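Temps de lecture : 2 min
Imprimer - Envoyer par e-mail

Le kit bras Gostent, ça vaut le coup pour débuter ?

Bonjour, je cherche un bras pour faire de la manipulation de petits blocs à la maison. J'hésite avec le Clomon, moins cher. Quelqu'un a le Gostent ? Le repérage par marqueurs marche bien ?

Réponse 1 (meilleure réponse)
Je l'ai depuis octobre et je m'amuse comme un fou ! Le montage m'a pris 4 soirées, la notice est correcte sauf le chapitre sur le câblage. Pour les marqueurs, je les imprime et je les colle bien à plat sur la face avant des blocs - papier mat obligatoire, le brillant me donnait des reflets.

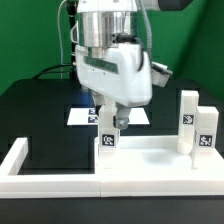
La pince juste au-dessus d'un bloc, deux autres blocs à droite de la plateforme.

Côté réglages, commencez à vitesse réduite et refaites l'étalonnage dès que vous déplacez la table. Comptez environ 200 euros de plus pour la pince, vendue à part (ça pique un peu, mais quel plaisir ensuite !).

Réponse 2
Clomon très bien aussi, le mien tourne sans souci.

Réponse 3
Regarde les reprises chez Tehrani, à Plostville, ils ont parfois des kits complets révisés.

Commentaires
- Merci, le papier mat a tout changé chez moi !
- La pince se monte sur l'ancien modèle ?
- Oui, avec l'adaptateur.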